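Saturday, 9.40 am – dye bench

Opened the walnut pot first thing and it is so much better than I dared hope! The swatch from the 13-day soak has gone a deep, warm brown with hardly a trace of the green we were getting in December, and that was with no iron at all. Very pleased.

Recipe, before I forget: 200 g of crushed husks, 2 litres of rainwater from the butt, lid on, stirred morning and evening. Wool from the Wallin fleece, washed twice. Simmered for an hour, then left in the pot overnight with the heat off.

Kedent yarn took the colour more evenly than the Wallin, but I like the Wallin more – it has streaks in it, almost like wood grain. Undura linen is still a sulk. Pale beige whatever I do. Next go: soak it in soya milk first and let it dry properly between coats (Joris swears by three coats, I'll try two and see).
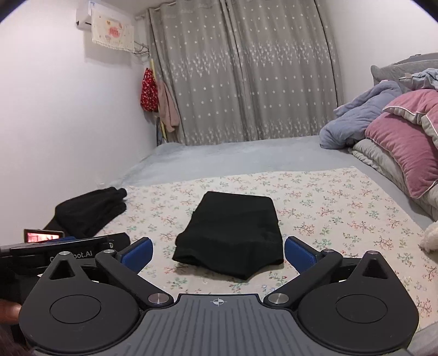 The big question is whether the brown holds in daylight. Half of each swatch is under card on the south windowsill, the other half bare, and I'm going to be strict and leave them alone until the end of the month.

Also want to try a second dip in the same pot. There is loads of colour left in it and it smells wonderful, like a wet hedge. Need more jars, and the small scales want a new battery.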